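From: Ewan Cruickshank
To: sturora-allotments list
Subject: Re: Seed swap, labelling, and the great bean muddle

Agnes Ritchie wrote:

> Before we all get carried away about September, can I raise the
> matter of labels again. Last year I took home a packet marked
> "BEAN (good)" and grew it up six canes in good faith. It was a
> sweet pea. A very nice sweet pea, but we could not eat it.
>
> I would like every packet to carry the name, the year it was saved
> and the plot number. I would also like to know where the seed is
> going to be kept between now and then, as the biscuit tins in the
> Matheson Road shed have been got at by mice.
>
> Agnes, plot 59

Agnes,

I have a nasty feeling that the bean was mine. In my defence it was good. I remember writing the packet in the dark with a pencil I'd found in a coat, and I may have been thinking of something else.

I agree about labels. Name, year, plot. If people want to add "climbs" or "does not climb" I'd be grateful, having put a dwarf French up an eight-foot wigwam and then stood there most of July waiting for it to get going. Squash is another matter. Anyone who grew a courgette within shouting distance of a pumpkin should own up on the packet, as what comes out the other end tends to look like a rugby ball and taste like the inside of a glove.

On numbers: we had 139 packets last time, and I'm told Condmont managed 600 at theirs, though I suspect they cut their lettuce seed very fine. I'm not minded to compete. Half of ours were tomatoes anyway, and half of those were Gardener's Delight.

As for the mice, I'd like to retire the tins and put everything into drawers, sorted by sowing month and not by alphabet. Alphabetical was my idea and I'm sorry. It put the beetroot with the broad beans and the borage, and there was a whole drawer's worth of arguing over whether runner beans go under R. The sort of thing I mean:
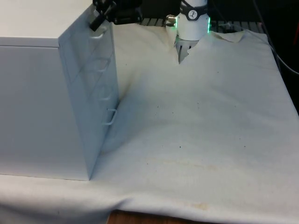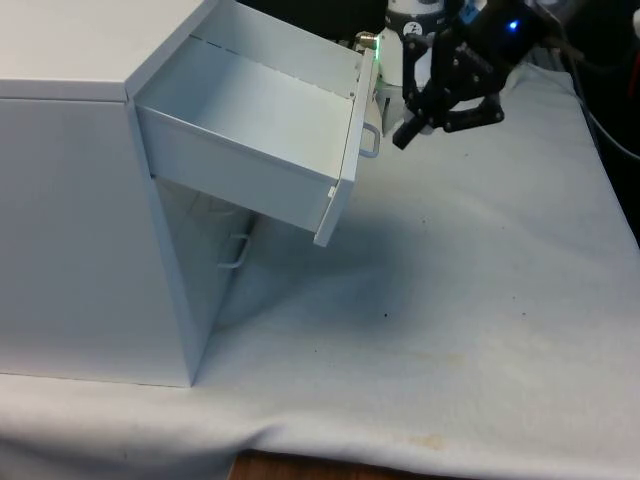
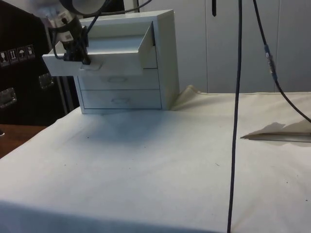 White cabinet, on a covered table. Top drawer out in the second and third.

Envelopes would stand up on edge in something like that if we put a bit of card between the months. The parsnip seed needn't go in at all. It never keeps, and every spring somebody gives me three-year-old parsnip with a straight face.

Peas and beans must be dry before they're packed. If you can dent one with a thumbnail it wants another fortnight on a windowsill. I learned this from a jam jar of Zekham peas that I opened at Christmas and then closed again quite quickly.

Can people tell me by reply:

- what they're bringing, and whether it climbs
- whether they have spare paper envelopes (small brown ones, no windows)
- who has the good trestle, last seen under somebody's marrows

Agnes, there's a packet of proper runner beans on its way to your plot by way of apology. I've labelled it in ink. I have also eaten from the same row, so I'm fairly confident.

Ewan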